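Skirken folding project: your questions

Do I need a spare room or a studio?
No! Your own bed or table is fine, and please don't tidy up for us. The model has to cope with ordinary homes, so ordinary homes are what we're after.

How many recordings count as a full set?
600 for one type of clothing. Take as long as you like over it, I did mine in dribs and drabs through February.

What if I fumble a go?
Keep it. I mark the fumbles separately and they're still useful to us (I've made plenty myself).

Which clothes are hardest?
Puffy coats, by miles. They're thick and slippery and spring back just when you think you've finished. Start every go with the coat face up and spread out, zip done up, then bring the gripper in from the hem end. 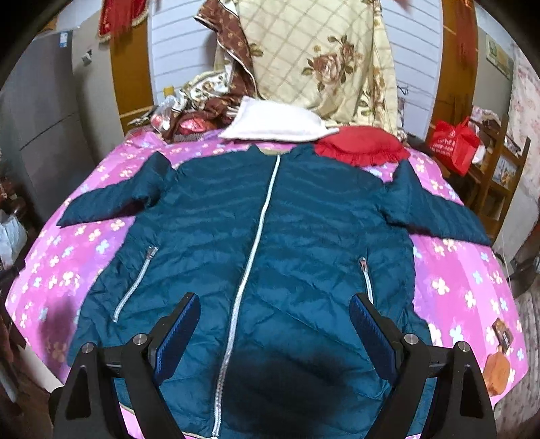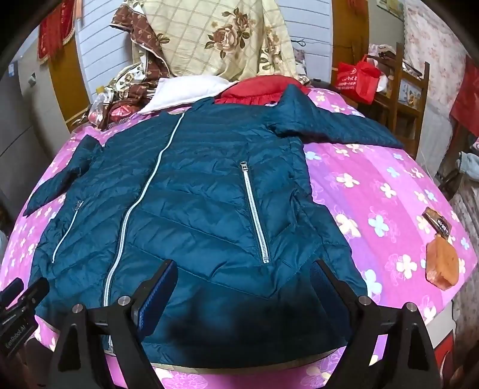
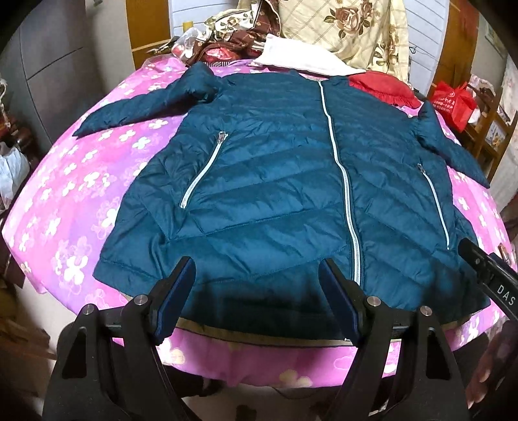 Szewczyk wrote in to say that coats got much easier after doing the sleeves first and the hem last, and asked whether both orders could go in the same set. They can, just put the order in your notes.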